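Facilities Forum > Furniture and Fittings > Coiling and storage of cables on shared tables

Posted by amenzies_k, 14 June 2023
Members are asked to comment on the draft guidance for the shared tables at Brumudum. Under the draft, each cable is to be coiled before it is put down, secured with a tie and returned to the drawer at the end of the session. The black cable on the wooden table is coiled, but the draft would still require it to be put away.
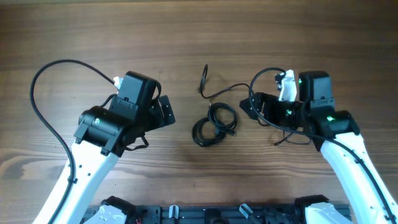

Reply 1: Storage or table?
Posted by c.correa
I support the coiling rule. I do not support the drawer rule. The drawer holds 50 cables already and they tangle there. A coil left on the table is easier to find.

Reply 2
Posted by shehu_t
I must disagree with c.correa. A shared table should be handed over clear. My greater concern is the plug end. Where it is left outside the coil it can be caught by a sleeve and pulled, and the draft says nothing on the point.

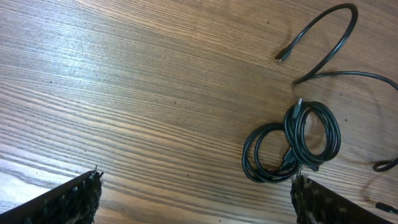 Black cables at the right of the table, with small plugs lying free.

Reply 3
Posted by orvokki52
The Grutero office adopted a similar rule in October. Staff there tuck the plug inside the last turn and fasten the coil in 2 places. I would ask that the same wording be used. I would also ask that hooks be considered, fixed to the wall behind the table.
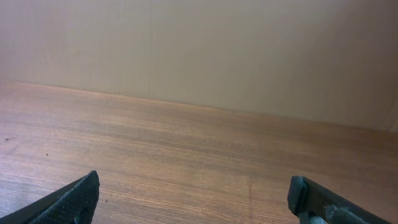
Table and rear wall, with a faint vertical line left of centre.

Reply 4
Posted by c.correa
Hooks would meet my objection. The fixings should be kept clear of that line, as it may be a joint between panels.

Reply 5
Posted by amenzies_k
The comments are noted. The plug wording will be added to the draft. The proposal for 3 hooks will be referred to Mr Betancur for costing, and the drawer rule stands until he replies.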